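親子バスケ「Lundis」 春からの参加者を募集します

2022年2月15日更新

こんにちは、Lundisの世話係をしている者です。毎年この時期になると募集の文章を書くのですが、去年の分を読み返したら堅苦しくて自分でもびっくりしました。「心身の健全な育成を目的とし」なんて書いてあるんです。誰の文章でしょう。私です。今年はもう普段しゃべっている調子で書きますので、長いですけどお茶でも飲みながら読んでください。

Lundisは、小学生以下の子どもとその保護者がいっしょにボールを触る、ゆるいバスケットボールの集まりです。場所は川沿いの体育館Hullent。もともとは、子どもの送り迎えのついでに体育館の隅でシュートを打っていた親たちが、せっかくだからちゃんとコートを借りようか、と言い出したのが始まりでした。私もその隅っこ組で、当時はゴールにボールが届くだけで大喜びしていました。いまも届かない日があります(冬の体育館は肩が回らないんですよ……)。

今回募集するのは、四月から九月までの半年間、いっしょに活動してくれる親子です。バスケの経験はなくて構いません。ルールも、だいたい歩いちゃいけないんでしょ、くらいの知識で十分です。最初の月はトラベリングの笛を吹きません。子どもがボールを抱えて走り出したら、大人が追いかけます。これがなかなかいい運動になります。翌朝の階段でわかります!

活動は夕方からで、一回2時間。そのうち前半は親子いっしょの遊びっぽい練習、後半は子どもと大人に分かれてミニゲームをします。疲れたら抜けて休んでもいいし、後半だけ見学という日があってもいいです。仕事帰りに駆け込んでくる人も多いので、開始時刻ぴったりに全員がそろうことはまずありません。途中から来た人には、コートの中から「おかえりー」と声がかかります。いつからそうなったのか私も覚えていないのですが、これが結構うれしいものです。

それから、よく聞かれるのがご家族の組み合わせのこと。お母さんと娘さん、お父さんと息子さん、おばあちゃんとお孫さん、おじさんと姪っ子ちゃん、どれも大歓迎です。大人は毎回同じ人でなくて大丈夫。「今日は妻が夜勤なので代わりに来ました」と来た人がいちばん夢中になって、次からその人ばかり来るようになったおうちもあります。下のお子さんの見学もどうぞ。ただ、コートのすぐ脇はボールが飛んできますから、ハイハイの時期の子は二階の観覧席でお願いします。 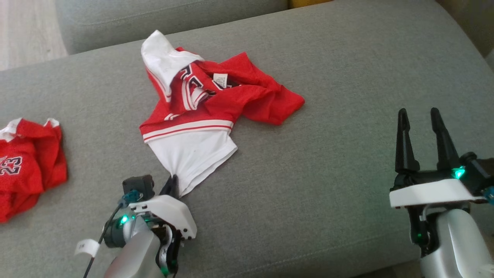 申し込みたいけれど、うちの子は人見知りで、初日から輪に入れる気がまったくしません、というメールを先日いただきました。幼稚園の体操教室も柱の陰に隠れたまま終わってしまい、また同じことになるなら迷惑をかけるのでは、とのこと。

これ、お返事はもうお送りしたんですが、同じことを考えている方がほかにもいらっしゃる気がするので書いておきますね。柱の陰、大丈夫です。Hullentには立派な柱がありますし、隠れる場所なら用具庫の前もおすすめです(笑)。うちの上の子なんて、最初の二か月は私の背中にくっついたままで、コートに入ったと思ったらモップを持って床をひたすら磨いていました。ボールには指一本触れません。私はだいぶ焦って、帰り道で「次はパスだけやってみようか」なんて言っては黙られていました。今思うと余計なひと言でした。あるとき転がってきたボールを拾って、ぽいっと投げ返して、それきりまたモップに戻って。その次の回からは普通に混ざっていました。きっかけが何だったのか、本人に聞いてもいまだに教えてくれません。

ですから、入れない日は入れないままでいいことにしています。誰も手を引っ張りに行きません。その間、大人だけ参加していてもいいです。親が楽しそうに汗をかいているのを見て、ふらっと来る子もいますし、来ない子もいます。迷惑だなんて思いませんよ。

さて、お金の話をします。参加費は親子ひと組で一回1000円です。兄弟姉妹が増えても同じです。これは体育館の使用料と保険にあてていて、余ったらボールの買い替えに使います。五号球の表面がそろそろつるつるで、手汗の多い私には命取りなのです。月謝制にしようかという話も出たのですが、熱を出したり学校行事が入ったりする時期に「行けなかったのに払う」のがもったいなくて、来た日だけいただく形に落ち着きました。受付の缶に入れてください。おつりの用意があまりないので、できれば千円札で。五千円札しかない日は次回でもいいです。

定員は、大人と子どもを合わせて40人前後と考えています。半面ずつ使うとこのくらいがちょうどよくて、これを超えるとボールより人のほうが目に入ってきます。申し込みが多かったときは抽選にします。先着にすると、お昼休みにスマホを触れない仕事の方が不利になってしまうので。抽選に外れた方には、空きが出たら順番にご連絡します。途中で引っ越す方や、習い事が変わる方が必ずいるので、気長に待っていてもらえるとうれしいです。

服装と持ち物について。

動きやすい服なら何でもいいです。体操服でもパジャマすれすれのスウェットでも。ユニフォームはつくっていませんし、今後もつくる予定はありません。

室内用の靴は必ず持ってきてください。大人もです。意外と忘れるのが大人で、靴下で参加してつるりんといった人がいます。貸し出しはありません。

飲み物は多めに。館内の自動販売機は、夏になるとお茶から売り切れます。

髪の長い人は結んで、指輪や腕時計は外してください。爪も短めで。ここだけはまじめなお願いです。パスを受けそこねて人の顔に当たることが本当にあります。

マスクは、そのときの体育館のきまりに合わせます。今のところ、待っている間と集合のときは着用、激しく動く間は外してよいことになっています。熱がある日や、なんとなくだるい日は遠慮なく休んでください。当日の連絡も、スタンプひとつで構いません。

あと、これは募集の本筋とは関係ないような、あるような話なんですが、練習のあとにUrilskaに寄る人が結構います。体育館の向かいにある小さな喫茶店です。子どもはメロンソーダ、大人はナポリタン。もちろん自由参加で、すぐに帰ってお風呂に入れたい派の方もたくさんいます(私も翌朝が早い日はそっち派です)。寄り道しないと話に入れない、なんてことはありませんので安心してください。でもナポリタンはおいしいです。

七月には、Geageaという交流会に出る予定にしています。近くの親子チームが集まって、短い試合をたくさんやる会です。順位はつけますが、賞品は毎年くじ引きで決まるので、勝ってもあまり得をしません。うちは前回、一勝もできずに帰ってきたのに、くじで立派なスイカを当てて、駐車場でみんなで「包丁がない!」と大騒ぎしました。結局スイカは私の車の助手席にシートベルトをして乗せて、Hullentの給湯室で切らせてもらいました。種を飛ばす距離では間違いなくうちが優勝でした。

Geageaへの参加は希望する家族だけです。出たくない子を無理に誘うことはしませんし、出る子だけ特別に練習するようなこともしません。応援だけ来るのもありです。日程は決まり次第、参加者の方にお知らせします。

そうそう、正直に書いておかないといけないことがありました。Lundisは上達を目指す集まりとしてはかなり物足りないと思います。資格のあるコーチはいません。左手のドリブルを教えている大人が、実は左手でドリブルできなかったりします。お子さんが「もっとうまくなりたい」と言い出したら、それはとてもおめでたいことなので、市内のミニバスのチームに移る相談にも乗ります。移っていった子がたまに遊びに来て、私たちをすいすい抜いていくのを見るのは気分がいいです。ちょっと悔しいですけど。

逆に、こういう人が来てくれたら助かるなあ、というのもあります。空気入れの針をなくさない人。得点板のめくり方を知っている人。去年から得点板の一の位がどうも引っかかって、めくるたびに点数が戻ってしまうんです。直せる方がいたら、ぜひお声がけください。あとは、子どもの名前をすぐ覚えられる人。私は毎年春が苦手で、胸にガムテープで名札を貼ってもらっています。洗濯前にはがしてくださいね。うちでは何度か乾燥機まで行きました。

応募の方法です。Hullentの受付に申込用紙が置いてありますので、書いて箱に入れてください。体育館のホームページの問い合わせフォームからでも受け付けています。その場合は件名に「Lundis参加希望」と入れて、次のことを書いてください。

保護者の方のお名前と連絡先
お子さんの呼び名と四月からの学年
食べ物以外も含めて、アレルギーや気をつけてほしいこと
ひとことあれば(なくてもいいです)

「呼び名」と書いたのは、その子が呼ばれてうれしい名前で呼びたいからです。本名とぜんぜん関係なくても構いません。以前「しんかんせん」と書いてきた子がいて、試合中に呼ぶにはさすがに長かったので、本人と相談して「しんちゃん」になりました。

お電話の場合は、体育館の代表番号にかけて、内線2331をお願いしますと伝えてください。私が直接出ることはあまりないのですが、用件を残してもらえればこちらから折り返します。折り返しはたいてい子どもを寝かしつけたあとになるので、小声でしたらごめんなさい。

しめきりは三月の半ばまでとします。結果は三月中に、当選の方にも外れた方にもご連絡します。迷っているうちに過ぎてしまった、という方も、とりあえず聞いてみてください。

申し込む前に一度見てみたいという方は、三月の練習をいつでものぞきに来てください。予約はいりませんし、見学は無料です。入口で靴を脱いで、音のするほうへ進んでもらえればコートに着きます。入口の傘立てがわかりにくいところにあるので、雨の日は傘を持ったまま中まで来てしまって大丈夫です。室内用の靴を持ってきてくれたら、たぶん途中で「人数が足りないから入って!」と呼ばれます。断ってもいいですからね。

ではでは、体育館でお待ちしています。

Lundis 世話係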